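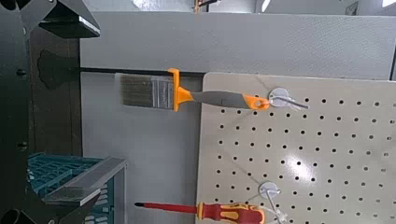 4. Setting Up a Book Tour and Giveaway

Last updated: May 30, 2021
By Yến Doãn

This section covers creating a tour in Jinitia for a single title, assigning host blogs, and attaching a giveaway. It assumes that the title record is complete (Section 3) and that your account has the Publicist role. Author accounts can view a tour but cannot publish one.

4.1 Create the tour

1. Open Tours and select New Tour.
2. Choose the title from the list. For a series, choose the individual volume. The series name is added to the banner text automatically.
3. Enter the genre and up to two subgenres. Hosts filter by subgenre, so a contemporary romance entered only as "Fiction" will not reach romance blogs.
4. Paste the blurb. The limit is 552 characters, including spaces. Longer text is accepted on this screen but cut at the limit in the host packet.
5. Enter the first and last tour dates. Both dates are included in the tour.
6. Select Save Draft.

NOTE: Curly quotation marks pasted from a word processor are kept. Italics are not. Reapply them in the packet editor before you send anything to hosts.
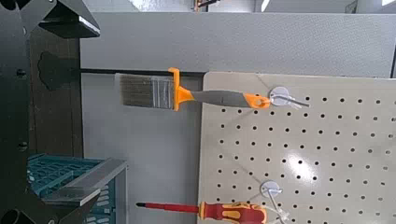

Figure 4-1. Teal plastic crate with slotted sides.

4.2 Assign hosts

1. Open the draft and select the Hosts tab.
2. Select Import List to load a saved group, or add blogs one at a time. The shared Gremoder list holds 416 blogs that accept romance titles.
3. For each host, set the stop type: Spotlight, Excerpt, Review, or Interview.
4. Give every Excerpt stop its own excerpt. The system does not check for repeats.
5. Select Send Invitations.

Hosts have seven days to reply. An unanswered invitation is released on the eighth day and the stop returns to Open. Review stops also need a review copy on file – if none is attached, the invitation is held and the stop shows a gray clock.

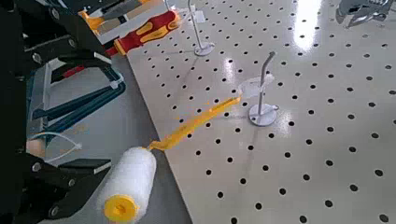

A held invitation is sent as soon as the file is attached. You do not need to select Send Invitations again. Doing so sends a second message to every host who has not replied.

CAUTION: Changing the tour dates after invitations go out cancels all accepted stops. To move one stop, edit its date on the Hosts tab and leave the tour dates alone.

4.3 Attach the giveaway

1. Select Giveaway, then Add.
2. Enter the prize, the number of winners, and the countries where entry is open.
3. Set the closing time. The default is midnight Eastern on the last tour date.
4. Choose the entry actions. Newsletter sign-up must be marked Optional.
5. Copy the widget code into the host packet.

The entry log shows 591 rows per page. For larger giveaways, export the log before drawing. The December tour for Cunduvik (Võ) closed with 3,124 entries, and the export took almost four minutes.

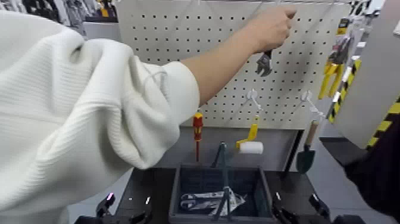

Figure 4-2. Adjustable wrench, held in front of the pegboard.

4.4 Publish

1. Select Preview and check the banner, blurb, and buy links.
2. Confirm that no stop shows a gray clock.
3. Select Publish. Packets go to all accepted hosts within the hour.

Packet template questions go to Tài Phí through the Help form.

Related sections
3. Title Records and Cover Files
5. Cover Reveals
6. Drawing and Notifying Winners
7. Review Copies: Formats and Expiry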